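What I Learned From a Year of Sending My Own Newsletter

26 May 2024

I started the Trullholm newsletter in November with a list of 22 people, most of whom I had worked with at one point or another. Trullholm is a one-person business. I write product pages and email copy for small companies, mainly ones that sell kitchen and household goods. For years I told clients to build a mailing list and never had one of my own. It isn't quite a full year yet, but I'm calling it a year in the title because I was drafting issues long before I sent one.

The list is now at 352 subscribers. That is small by most standards. It grew slowly, with one bump when Durneck, a shop I write for, put a link to it in the footer of their order emails.
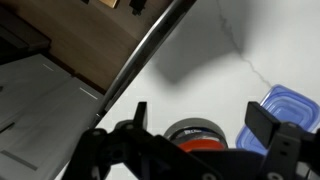

The Durneck link brought in more people than everything else I tried put together. I had spent a fair amount of time on social posts before that, and I can trace maybe a handful of signups to them. The footer link took five minutes to set up. I should have asked for it sooner, but it felt awkward to ask a client for a favor, and I put it off for months.

What I pay for

I changed email services once. The first one was free up to 300 subscribers and then wanted a monthly fee that made no sense for a list my size. I moved to a cheaper plan somewhere else and lost an afternoon to it. The export file had all the signup dates in the wrong format, and my welcome email went out a second time to people who had been on the list since the start. Two of them wrote back to say hello again, which was kind of them.

If you are going to move, do it early. Also turn off every automatic email before you import anything. The new service does say this on its help page, in the last paragraph.

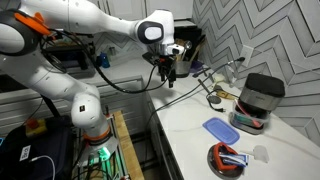 Open rates

I stopped looking at open rates in the spring. Some mail apps load everything in advance, so a message counts as opened when it has only been delivered. My rate looked very good on paper and I had no way of knowing how much of it was real.

Clicks are a little better. Replies are the number I care about now. I put one plain question at the end of each issue, and I try to make it something a person can answer in a line. "What was the last marketing email you read to the end?" did well. "How do you approach your content calendar?" got nothing at all, and I can't blame anyone for that.

I also test subject lines less than I used to. With a list this small, a split test tells you very little. Half of 352 is not enough people to learn anything from unless the difference is huge – and it never is.

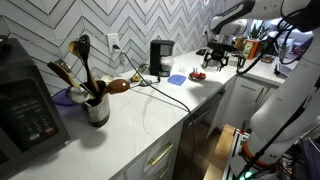
The issue that got the most replies was the one on writing product copy for ordinary things. I had been working on a page for the Villalobos range, which is spoons, ladles and the like, and the first draft was full of words such as "essential" and "timeless." I threw it out and wrote down what a person would want to know before buying. Take a crock of utensils next to a microwave, with a slotted spoon standing taller than the rest and a ladle hanging over the front. A buyer wants to know how long the handle is, whether the spoon will fit the crock they already own, and if it can go in the dishwasher. The new page ran to 468 words, longer than the client had asked for, and they kept it.

I got one complaint about that issue, from a reader who said it was too long and had nothing to do with email. Both points were fair. I have since split the newsletter in two parts, with the email section first and the copy section after it, so people can stop where they like.

What I'm changing

I send every two weeks now and plan to keep that up. Weekly was too much next to client work, and I could tell from my own drafts when I was filling space.

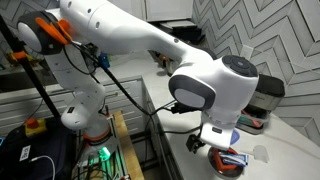 White arm over the kitchen countertop.

The other change is the signup form. It used to ask for a first name, a company and a job title. I never used the last two for anything, so they are gone. I kept the first name and then found I don't use that either, apart from the welcome email, so it will probably go next.

I've been asked whether I'll take sponsors. Skoda, the little packaging firm and not the cars, offered to pay for a short slot, and I said no for now. I would have to start reporting open rates to them, and I've just explained what I think of those. I may look at it again in November.

The next issue is on unsubscribe pages. If you have a good one or a terrible one, send me the link.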